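Is the Ferosum two-arm bench kit worth it for a small classroom lab?

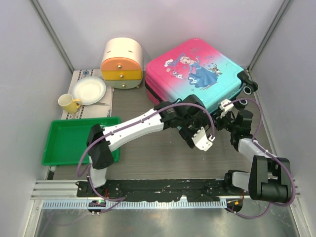

Posted by Teodor Forsberg

I run an after-school robotics room and I have money for one kit this year. I've narrowed it down to the Ferosum two-arm kit or two single arms from Palomino bought separately. The Ferosum one comes with both arms already mounted on a shared base plate, which I like because our benches get moved and I don't want to re-measure the spacing every time.

What I want the students to do is tabletop work with household things. Picking up a mug and putting it on a plate, pulling open a small drawer by the knob, moving a toy suitcase from one side to the other. Nothing heavy and nothing fast. The seller says the kit is good for this, but the sales page is mostly about the software and says very little about the grippers.

Questions I have:

Can the two arms reach the same spot in the middle without hitting each other?

Do the cables get in the way? They run in loops on the outside of the arms and I can see a student catching one with a sleeve.

Is the Ila software that ships with it usable by a 14-year-old, or do I need to plan on writing my own?

Is the extended warranty (2 years) worth paying for?

Budget is tight, but I can stretch it if the kit holds up. Used is fine too.

Derek Bainbridge

We've had one on a bench since July, so I can answer most of this.

Reach: yes, both arms get to the middle, and they will hit each other if you let them. The software has a setting called shared zone that makes one arm wait while the other is inside it. It is off when you first install. Turn it on before a student touches anything. It slows things down, but for your kind of work that won't matter.

Cables: leave the slack alone. I tied ours down tight the first week and the wrist connector started dropping out when the arm stretched forward. I cut the ties off and went back to the loops and it has been fine. If sleeves worry you, put the bench inside a three-sided enclosure with plain light walls and work from the front. The plain walls also help if you plan to add a camera later.

Grippers: they're the weak part. The stock fingers are small and smooth. A mug handle is OK. Small round drawer knobs are hard, the fingers slide off unless you come in dead straight. We put thin rubber tape on the fingers and that got us most of the way. A plate lying flat is the worst one. Put it on a cloth placemat so it doesn't skate away, and have the students push it to an edge and grip the rim there. For a toy suitcase, check the empty weight first and don't try to lift it with one arm held straight out. Sliding it works, or use both arms.

Software: Ila is fine for recording a motion and playing it back. Our younger group picked that up in one session. Anything that needs a decision in the middle, like "if the drawer is already open, skip this," means scripting, and the manual for that part is thin. Plan to write a few example scripts yourself before the term starts.

Warranty: I bought it and used it once, for a shoulder motor. Turnaround was 5 weeks — longer than I was told. If you can't be down one arm for that long, ask them to quote you a spare motor up front.

One more thing. Bolt the base down. It's long and it feels solid, but ours crept on the bench when both arms moved the same way together.

sindent_bench

I'd go with the two single arms. If one dies you still have a complete working setup, and you can put them on separate tables for two groups. The Palomino arms were 600 each when I bought mine, no idea what they are now. You do have to line them up yourself, but a strip of metal rail with holes in it and up to 40 minutes with a square will do it.

I haven't used the Ferosum kit, so I can't say anything about the software.

Teodor Forsberg

Thanks both. Derek, what width of rubber tape did you use, and does it leave glue on the fingers when you change it? I've asked the seller about the spare motor and will post the price when I have it.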